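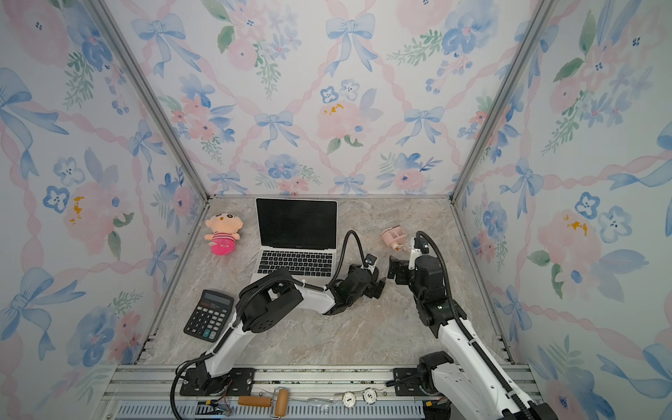
Can the rain gauge and the wind vane share one pole?

They can, as long as the gauge sits well below the vane and on the opposite side from the prevailing wind. If you have room for a second pole, use it, and give the gauge a clear patch of lawn all to itself.

4. Setting up your Herulura weather station

You've unpacked it, you've checked the parts list, and now comes the good bit! Set aside a dry morning with not much wind. Most of the work is outdoors, and you'll want both hands free.

4.1 Fixing the rain gauge

1. Choose an open spot, away from walls, hedges and overhanging branches.
2. Push the ground spike in until the collar touches the soil. In stony ground, make a starter hole with a tent peg first.
3. Slide the Mesberg bracket over the spike and tighten the wing nut by hand.
4. Drop the gauge into the bracket and turn it until it clicks.
5. Look at the bubble level on the rim. Adjust the spike until the bubble sits inside the ring — this is fiddly, and well worth the bother.
6. Lift out the paper packing strip under the funnel. The little bucket inside should now tip freely from side to side.

Caution: do not oil the bucket pivot.

Note: each tip of the bucket is counted once. Tips made while you are levelling the gauge are counted too, so clear the total when you've finished (see 4.3).

4.2 Fitting the wind vane

1. Stand the pole upright and clamp it at two points, top and bottom.
2. Press the vane onto its shaft. It only goes on one way.
3. Turn the base until the N mark points north. A pocket compass is fine, but keep it clear of the clamps while you read it.
4. Run the cable down the pole with a tie every 25 cm. Leave a small loop at the bottom so that rain drips off before it reaches the socket.

Caution: never raise the pole near overhead power lines, and stop at once if you hear thunder.

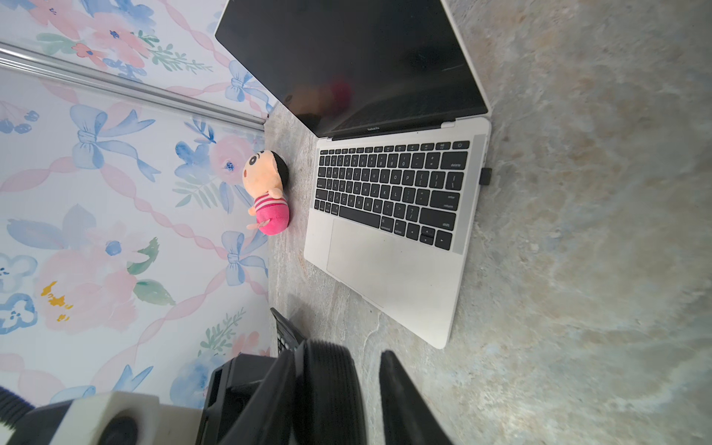
Hrvoje Stojanović wrote in to say that he marks north with a dab of white paint on the fence post, and that it has saved him getting the compass out every February when he takes the vane down for cleaning. What a good idea — do the same if your pole comes down in winter.

4.3 Clearing the total

1. Hold down RAIN on the display until the figures flash.
2. Let go, then press it once more. The total goes back to zero.
3. Pour a cup of water slowly through the funnel and watch the figures climb. Lovely, isn't it?
4. Clear the total again.

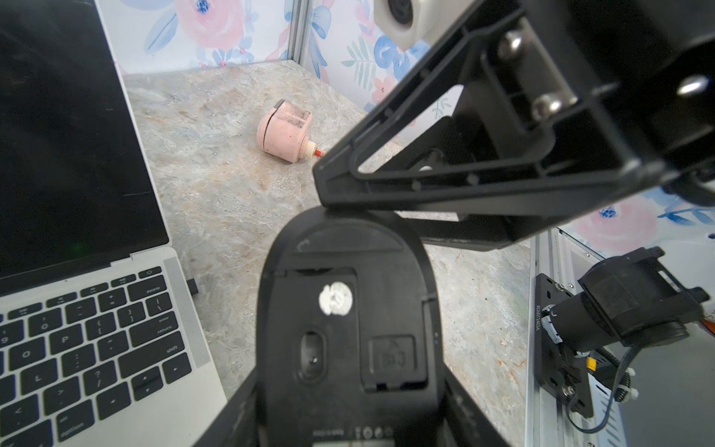

Sibel Aksoy

4.4 Your first readings

Leave the station alone overnight. Pressure takes a while to settle after a move, and a first reading of 985 on a bright, calm day means the height above sea level still needs entering. Go to MENU, then HEIGHT, and type it in metres. Our test garden in Kocabaş is at 205, so that's the figure you'll see on a new display.

Note: if the vane reading jumps about, check the plug at the foot of the pole before you touch anything higher up.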